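« La pince, c'est ce que j'ai refait le plus souvent »

Dans l'atelier partagé de Cusmont, Kerttu Niskanen occupe l'établi du fond depuis octobre. Elle y monte un bras robotisé de table, avec l'aide de Nimal Liyanage pour l'électronique. Le projet s'appelle Balturico.

« Je voulais un bras qui range, pas un bras qui fait coucou », dit-elle. Les premières pièces ont été imprimées chez elle, les suivantes à l'atelier. Elle tient un cahier des essais : 727 prises notées à ce jour, avec l'objet, l'angle et le résultat.

La caméra est fixée au poignet, tout près des doigts. « De loin, on voit tout mais on ne sait pas où est la pince. De près, c'est l'inverse, et c'est ce qui m'intéresse. » Les surfaces courbes lui donnent du mal — les imprimés aussi, surtout quand les contours du dessin sont plus nets que ceux de l'objet.

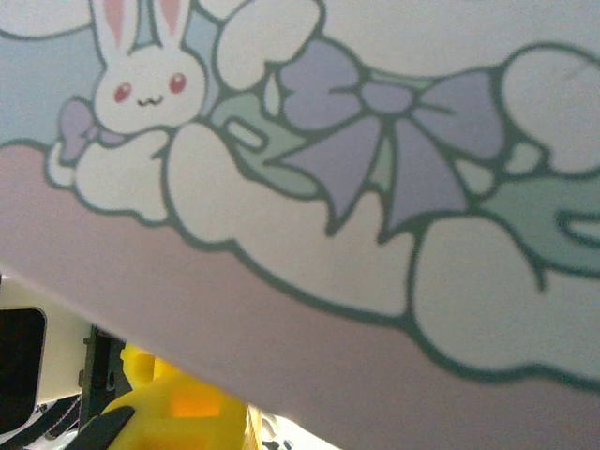 Vue de la caméra du poignet : lapin, nuages et nœud lavande sur fond rose. En bas à gauche, la pièce jaune de la pince.

Nimal Liyanage a repris le câblage. « Il y avait 23 connecteurs, j'en ai retiré quatre. Ça tient mieux. » Il aimerait passer à des moteurs plus puissants. Elle refuse pour l'instant : « On a dépensé presque 52 euros rien qu'en visserie. Je finis d'abord avec ce que j'ai. »

Prochaine étape, une nouvelle paire de doigts, plus fins. Les plans sont dessinés, il reste à trouver un créneau sur l'imprimante.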